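Ranari handling set – README

Hi, and thanks for downloading. I look after the Ranari set at Trilta, and I wrote most of the house rules our operators follow, so this file is partly a data card and partly me going on about good practice (sorry, it's my favorite subject!).

What you get
3154 episodes of moving molded and metal parts between tables, recorded at our Brukdale site. 543 of them are marked "rule_break". Please don't throw those out before you've looked – they're full-length recordings and some are really useful for training a checker.

The rules we record under
- Tape first, robot second. Floor corners go down before anything gets powered up, and if a strip lifts we stop and redo it.
- One part per table at the start of an episode.
- Whoever holds the stop button does nothing else. No phone, no notes, no chatting (I'm the worst at this one).
- Cables on the floor get a look before every session. We got that one from the Mfaume checklist and I wouldn't work without it now.
- If you break a rule, keep recording, finish safely and tag it. I'd much rather have an honest tag than a tidy folder.

Known problems
Episode 404 has no wrist video. Yes, really, 404. The head video is fine, so I left it in.
Timestamps drift a little in the September batch. The fix script is in tools/, and it wants Python 3.
Labels were done by two of us and we didn't always agree on what counts as "too close to the rim". Treat that field as soft.

Reuse
Use it for whatever you like, just keep this file with it. If you add rules of your own, send them over – I read everything, usually on Wednesday.

Sample views
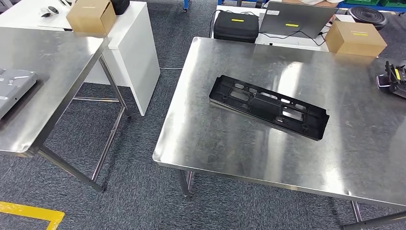
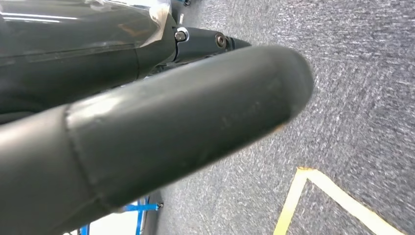
Head view, then wrist view. Yellow corner tape on the carpet in both.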